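Two weeks of laundry with the Linitz hand gripper

September 4, 2022
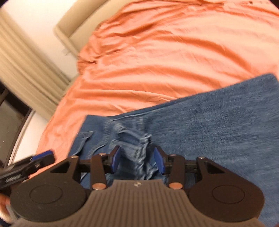
Blue pads on blue jeans, with a good fold of denim between them.

I've wanted to try the Linitz kit since May, when Molcombe started selling it with the soft pads already fitted, and I am so glad I finally did! It came in 45 pieces and went together in one evening (the manual from Sunska, who do the English version, is clear until page 10 and then gets a bit dreamy).

Jeans are my favorite test. Denim is stiff enough to stand up in a ridge once you nudge it, and the two fingers close on that ridge evenly – no twisting, no sliding off to one side. Satin sheets are another story. I got a grip on mine maybe one try in three, and I'm still playing with the angle.

Small gripe: the pivot screws want a quarter turn every few days. I used a dab of Baumgartner thread lock on mine and they have stayed put so far.

I paid 89 dollars, spare pads included, and almost talked myself into a second one at the checkout. Towels are next, then the dreaded fitted sheet – I'll post how that goes.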